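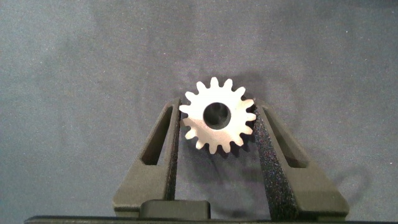 The workshop at Omier takes in gears that other people have given up on. Most come out of small machines: bread slicers, label printers, sewing machines, the odd garage door opener. The owner started the business in a rented unit in Henville and has kept it to 2 benches and a stock cupboard.

"People bring me a bag of teeth and ask if I can match it," he says. "Usually I can, if they've kept the rest of the gear. If they've thrown it out, we're guessing."

A spur gear is the plainest kind there is, with straight teeth cut parallel to the shaft. He likes them for that. You count the teeth, measure across the tips, check the bore and look the answer up in a table. The bore is where customers go wrong. They order by tooth count from a catalogue, then find the gear won't go on the shaft, or goes on and wobbles.

"I've had people drill them out by hand," he says. "It's never in the middle after that."

He sells both plastic and metal gears and has no strong feelings about which is better. Plastic runs quietly and wants little or no grease. Metal takes more load and puts up with heat. What he won't do is swap one for the other without asking what else is in the train. In many household machines the plastic gear is meant to fail first, and a metal one in its place only moves the damage along to the motor.

The stock list stands at 1189 lines, a good part of it bought from Mullier when that firm cleared its stores. It took 3 months to sort. Nothing was labelled, so every piece had to be laid out on a dark cloth, where the teeth are easier to see, and measured. 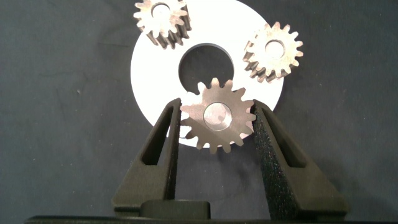

Angelovski, a regular customer, says the sorting was worth the wait, as it turned up a match for a lathe that had stood idle for more than 12 years – and that the price was lower than the postage.

The owner doesn't dispute the price. He charges by the time it takes to find the part, and with everything now in drawers by tooth count and bore, that isn't long. New orders are taken in the mornings. Afternoons are for measuring, and he asks that people bring the old gear with them, however bad it looks.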